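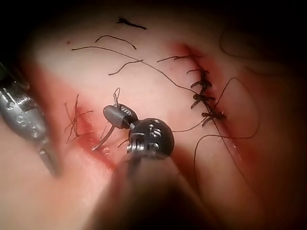
Call for Participants: Bench Suturing Arm Build

The Tasanum shared workshop invites applications from members and local residents to join the second stage of its suturing arm build. Participants will work on wrist joints, needle-holding jaws and control software, and will test their work on synthetic tissue pads with curved needles and dark thread. The stage begins in October.

Four places are open. Applicants should be able to solder, read a wiring diagram and attend two evening sessions a week. Experience with small gear trains or Python is welcome. No medical training is required. The build is for bench use only and will not be used on people or animals.

Each participant will receive a parts allowance of $800 and a key to Room 117. Participants under 18 need written consent from a parent or guardian.

To apply, send a one-page letter and one example of past work to Hadiza Effiong, Build Coordinator, quoting reference 2281. Technical questions may be addressed to Oluwaseun Garba at the workshop office. Late applications will not be considered.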